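Two sets of fingers, one tired blogger

I've had the kettle on more or less constantly since June, because I finally got round to comparing the two sets of gripper fingers I'd been putting off. The Prever pair came first, and I liked them straight away – light, quick to fit, and they cost me 266 with the postage. The Dendell pair were 494 and I fully expected to feel silly for buying them.

The Prever ones are lovely on anything boxy. Give them a sock, though, and they sort of nudge it along the table like a cat that's changed its mind. I did a long run of pick-ups with each set (1,189 in all, spread over far too many evenings) and cloth was where they really parted company.

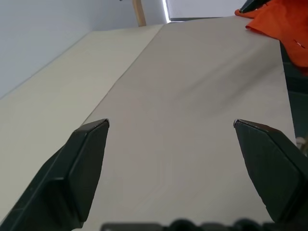 Fingertip shape matters more to me now than grip force, and I wish I'd understood that before I spent a fortnight fiddling with the force settings in the controller. The Dendells have a flat face and a bevel along the outside. For soft things I go for a fold, and the orange cloth over at the far edge of the table has plenty of those to aim at. I still haven't settled on the best approach angle, so that's my job for next month, along with tidying up the wrist cable.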